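Workshop notebook, May, paper sorting bench

Morning, before the kettle. Working through the agreements pile. Today's first customer is a confidentiality agreement, the page with clauses 5 through 9 on it.
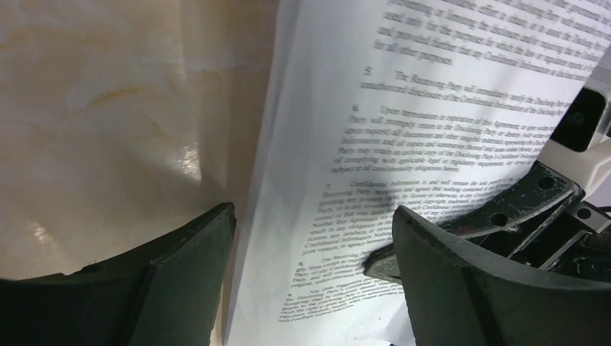
Unnamed colleague, in the margin in green pen: clause 6 is the only one that matters to us. Return or destroy. Everything else on that page is somebody else's headache, and you have been reading it for twenty minutes.

Fair. It was twelve. But I maintain you can't file a thing without knowing what it is, and the first page of this one is not with it. Clause 5 says the Receiving Party will immediately notify the Disclosing Party. Clause 7 says the information remains the sole property of the Disclosing Party. Who these parties are, the page keeps to itself, as a confidentiality agreement probably should.

State of the pile. It came over from the old office in 2 archive boxes, 279 sheets by my count, and whoever packed them had removed every staple. I assume this was meant kindly. It means each agreement is now a small jigsaw with no picture on the lid. The Varker ones are easy, they put their name in the footer. The Wattanapong ones number their pages. Plotent does neither and likes to begin a page in mid-sentence.

Method so far:
Pull anything with a signature block. Those are last pages.
Pull anything with a title. First pages.
What's left is middles. Middles are the problem.
Match middles by clause number, then by typeface, then by mood.

Clause numbers turned out less useful than hoped. Four different agreements have a paragraph 7 and all of them say much the same thing about licenses, patents, copyrights and trade secrets. I suspect they share a grandparent. The wording drifts a little, one says "promptly" where another says "without delay," and I have started a list of these on the back of an envelope. The envelope is now also in the filing system, under E.

10:40. Tried sorting by paper instead. The Flivulon sheets are a heavier stock and you can feel it with your thumb. Pulled most of them that way in a quarter of an hour, then found two Varker pages in with them, printed on the same paper. Put them back. Washed thumb.

Handling notes for whoever does the second box:
Single sheets want to curl. Let them. Flattening with the heel of the hand leaves a crease down the middle of the text and the scanner reads it as a line of l's.
Fan the stack before feeding. The scanner takes two at once if it thinks it can get away with it.
Scan at the middle setting. The high one makes files the size of a feature film and the words don't get any more interesting.
Watch for page tops that start in the middle of a clause. Search the scanned text for the last few words of the page before. "For all other purposes" is a bad search term. Ask me how I know.

Margin again, green pen: how do you know?

Four matches. See above re grandparent.

After lunch. Matched nineteen middles to their ends. Six agreements complete, clipped, in the tray by the window. The 5-to-9 page is still single. It isn't Flivulon by the thumb test and it has no name in the footer, so my money is on Plotent, but I've put money on Plotent before.

Destroying: nothing goes in the shredder until both boxes are scanned and the list is signed off. The bag under the shredder is full anyway and the spare bags are in a cupboard whose key is, I'm told, in a different cupboard.

To do
Ask the old office if they kept the staples in any kind of order (joke, but ask)
Find first page for 5-to-9
Paper clips, the large ones, box of 800 if they still do it
Start box two
Buy green pen of my own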